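Wednesday, July 15, 2026

Heating bench notes, Wirnstead workshop

Picked up the boiler retrofit rig again after the weekend. The Gutero burner is back on the test boiler with the new nozzle and the preheater wired in. Fuel is the 20 percent blend from the Skulby drum, the one with the green tag. The other drum is still straight kerosene and should stay that way until the baseline runs are finished.

First start at the old pump pressure. It lit on the second try, then locked out. Photocell was dirty. Cleaned it, reset, lit on the first try and held. Smoke number was higher than I wanted, so I opened the air damper a little and ran it again. Better, but the flue temperature went up with it.

The draft reading keeps wandering when the big door is open. I threw out the first set of readings for that reason and shut the door for the rest. Anyone repeating this should do the same or the numbers won't line up with the June sheet.

Logger stopped at row 1001 again. Same place as last time, so it is the file limit and has nothing to do with the probe. I changed the interval to one reading every 2 seconds and it got through a full burn. The missing part of run three I copied by hand from the display into the paper log. The handwriting is bad but the figures are right.
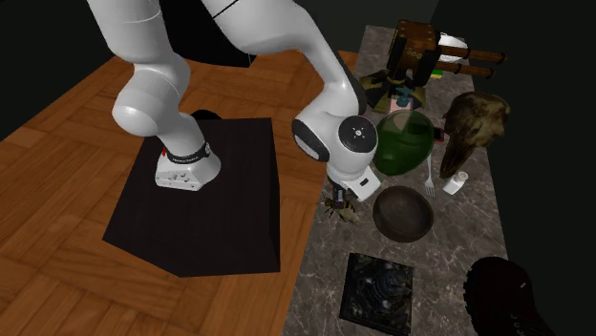
Return water was the other problem. With the mixing valve where it was, the return stayed too cool for the first part of each run and the boiler spent a long time catching up. I moved the valve and let it settle before starting the clock. The flow meter on that loop reads low against the bucket test. I wrote the correction on tape and stuck it to the meter body. Please leave the tape on.

Read through the Grabowska draft over lunch. It goes over what happens to rural households on oil if the grant only pays for heat pumps. The fuel section is fine. The part on conversion cost assumes the tank can stay, and on older single-skin tanks I don't think we can say that. Seals and the flexible line need changing as well, and the draft leaves both out. I marked it up and put it back in the tray.

The draft also gives one price for the conversion across all boiler ages. Our own job sheets don't support that. The pressure jet units are quick to do. The vaporizing ones we have not managed to convert at all, and the draft should say so plainly.

Parts: need a spare nozzle, two filter cartridges and a bottle of leak detector. The fiber washers in the blue bin are the wrong size, don't use them. I have put 100 of the right ones on the order.

Left for tomorrow – kerosene baseline with the new damper setting, then the blend again at the higher pump pressure. Drain the line fully between the two. After that the boiler can sit with blend in the line until August and we'll look at the seals then.

Fuel valve closed, power off at the isolator, drip tray emptied.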